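Housekeeping Attendant, Part Time
Akden Serviced Apartments, Trikalden

Akden operates short-stay apartments on Hopkin Street and requires one attendant from February. The position is 20 hours per week, with shifts starting at 9:30 a.m.
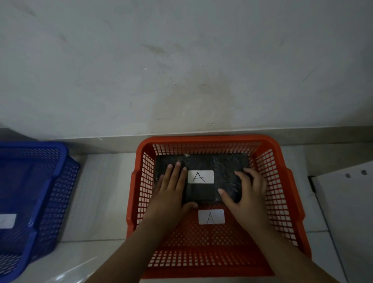 Duties
Clean vacated units to the Akden checklist
Change linens and restock kitchens
Wipe up spills and treat stains on tables and counters
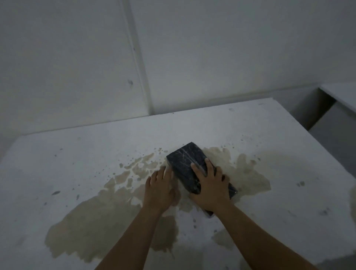 Record any damage in the unit log before leaving. Training lasts 12 shifts and is paid at the full rate.

Requirements
Able to lift 20 pounds
Basic written English

Apply in writing to the Skakby office, quoting reference 493.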